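I missed most of Kasdale's bus ride to Clanport because I slept through it – 17 players, one snoring writer. Ross Cairns, the coach, was awake the whole way, redrawing his defense in pencil.

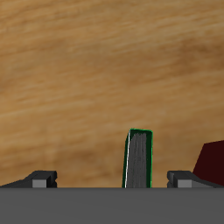
So will the league let them play a full season? Clanport and Hiltham want 13 games, Semple wants 8, and the vote comes in January.

Cairns would take either one. His captain, Calum Dunbar, told me he'd play in a parking lot (I believe him!), and he's been lifting at six in the morning all winter.

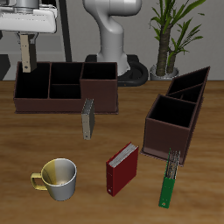 He's also nearly over the knee trouble that cost him two games last fall, so he'd like a date, please.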